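About Odera

November 21, 2024
By Mwangi Mushi

Odera is a small translation and language school on the second floor of the old bank building in Skomondale. We teach evening classes for adults, translate everyday documents, and run a conversation hour that is open to anyone who wants to come.

The school was started by Samer Bitar, who had been teaching out of his apartment and ran out of chairs. The first class here was Arabic for beginners. Swahili came a year later, then English for people who have recently moved to the area. Spanish was added last April after a long wait for the right teacher.

Classes meet once a week for 36 weeks, with breaks for the public school holidays. We keep the groups small enough that everyone speaks at every meeting. There are no grades. Students who need proof of attendance for an employer can ask at the office, and we will write a letter. People who miss a class can sit in on the other group at the same level if there is one that term.

Most of our beginners have not been in a classroom for a long time. The first few weeks are mostly talking: names, food, prices, directions, what you did yesterday. Reading starts after that. For Arabic we teach the script slowly, alongside the speaking, and use our own workbook — Samer wrote it and is still correcting it.
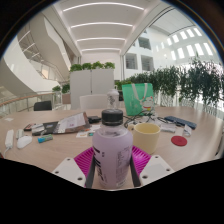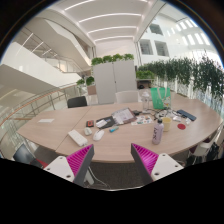
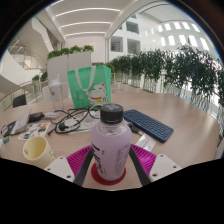 Tables at Odera, Skomondale.

The translation side of the business is separate from the classes, although several of the same people work on both. We handle birth and marriage certificates, school records, leases, letters and short business papers. A page or two is usually ready within 2 working days. Longer jobs are quoted after we have seen the whole document. We do not take medical or court work and will tell you so when you call.

Our lending library has roughly 700 books, most of them donated by former students. Children's books go out the fastest. Anyone enrolled in a class may borrow, and so may anyone who comes regularly to the conversation hour. Please return books to the office and leave the shelving to us.

We also teach off site. Two employers in Ekimness have weekly English classes at lunchtime, and we have an arrangement with the Rodus housing office to help new tenants read their paperwork. If your workplace would like something similar, write to Mwangi Mushi with the number of people and the hours that would suit them.

Registration for the spring term is done in person. Come up by the side stairs — the front door belongs to the dentist — and ring the upper bell. The office is open weekday afternoons and during evening classes.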